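Home | Topics | Machines | Space | Body | Glossary | For teachers

How do you teach a robot to do something?

Print this page | E-mail this page

Age 9 to 12

A robot arm does not know what a table is. It does not know what a spoon is, or which end to hold. Somebody has to give it that information, and there is more than one way to do so.

The oldest way is to write a program. A programmer types a list of instructions: move this far, turn this much, close the fingers, stop. This works well in a factory, where every part arrives in the same place and faces the same way. It works badly in a kitchen, where things are left all over the place.

Another way is to show the robot what to do. Engineers call this 'learning from demonstration'. A person makes the robot do the job many times, and a computer stores each try. The computer then looks for patterns in what it has stored.

Guiding by hand

The first kind of showing is done by touch. The motors in the arm are set so that they hold up the arm's own weight and do not push back. A person takes hold of the arm and moves it through the job. Each joint in the arm has a sensor that measures its angle, and the computer writes down all the angles many times a second.

Guiding by hand is simple, but the person's own hands and arms can get in front of the cameras. The robot then learns from pictures that have a person in them, and later, when it works alone, the pictures look different.

Guiding from a distance

The second kind is called teleoperation. 'Tele' comes from a Greek word meaning 'far off', as in telephone. The person who does the guiding is the operator. The operator may use a joystick, a handle with buttons, or a second arm built to match the first. In the last case the arm the operator holds is the leader, and the arm that copies it is the follower.

At the Pallden workshop in Prultley, beginners start with a leader and follower set called the Kobori. When the leader bends at the elbow, the follower bends at the elbow. When the operator squeezes the handle, the follower's gripper closes. A gripper is the part that does the work of a hand. Many grippers have only two fingers, so an operator has to learn to manage without a thumb.

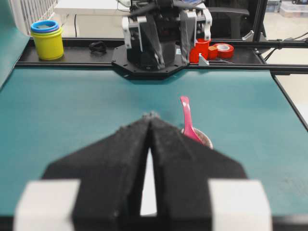
Many robots have a small camera fixed near the gripper. It moves wherever the gripper moves, so it gives a close view of whatever the fingers are about to touch. The fingers themselves are nearly always in view too, and they may look blurred, because they are so close to the lens. Objects can be partly hidden behind them. A second camera, standing still and further away, helps to fill in what the first one misses.

What gets stored

One complete try at a job is called an episode. An episode holds the pictures from the cameras, the angles of the joints, and how far open the gripper was at each moment. All of these carry the same clock time — otherwise the computer could not tell which picture went with which movement.

A short job may take an operator 14 seconds. A simple skill might need 50 episodes or fewer, while a large collection for many skills may hold 3,000 or more.

Between episodes the objects are moved. A bowl may go nearer or further away, or be turned round. If it always stood in one spot, the robot could learn to reach for the spot and take no notice of the bowl.

Mistakes

Operators drop things. Some dropped objects are picked up again in the same episode, and these episodes can be useful, as they show how to put a mistake right. Others are marked as failed and kept apart.

Words to know

Demonstration — showing how a job is done
Episode — one complete try at a job
Follower — the arm that copies
Gripper — the part that holds things
Leader — the arm the operator moves
Teleoperation — controlling a machine from a distance

Last updated 13 Mar 2024

Contact us | © Prorker Learning Pages | Back to top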